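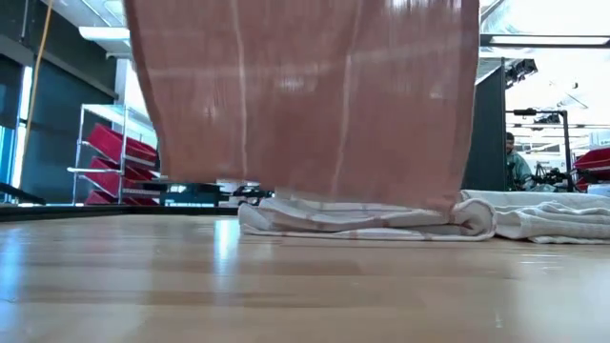
> The Drusow house asks whether the coloured towels may go in the same pile as the white ones. Our linen cupboard has a single shelf for towels, and we have been folding everything in thirds so that it fits. We should also like to know what to do with the striped ones, which the present list does not mention.
> Drusow

Dear all,

The question from Drusow was raised by two other houses this month, and the reply below applies to every house on this list with effect from Friday, February 23, 2024.

Coloured and white towels may share a shelf once they are folded. They must continue to be washed separately. Striped towels with a white ground are to be treated as white for storage and as coloured for washing. Paragraph 2 of the linen list will be amended accordingly.

Folding in thirds is acceptable for the thinner towels. Terry towels should be folded in half lengthways and then in half again, as a third fold makes the pile lean and the door at Mirani will not close on it. Large bath sheets should be shaken out and folded on a table — the beds are not to be used for this purpose.

Piles may be up to 224 mm high, measured without pressing down. Houses with one shelf only may keep the remainder in the lower drawer, provided that the drawer is lined.

Guleck has asked whether worn towels should be returned. They should be sent to the Rureck store in the grey sacks, marked 101, and entered on the monthly sheet. Torn hems can be repaired and should be sent separately — please do not cut them off.

Enquiries about replacement stock should be made to the store on extension 2344.

Linen Office
Rureck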